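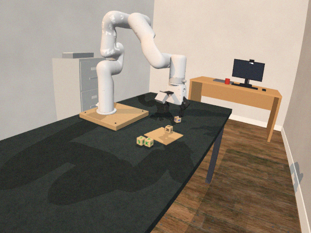

Gomier Housewares Opens Second Distribution Center in Flornthorpe

FLORNTHORPE, May 30, 2023: Gomier Housewares today announced the opening of its second distribution center, on Skostell Road. The site will employ 61 people and will serve retail customers within a two-day delivery area. Orders previously handled at the Chávez warehouse will move to Flornthorpe by October. The company has signed a 10-year lease on the building.

Filed under: Company News

Media inquiries: Gomier Press Office
© Gomier Housewares. All rights reserved. | Back to top

This site uses cookies. Accept | Manage settings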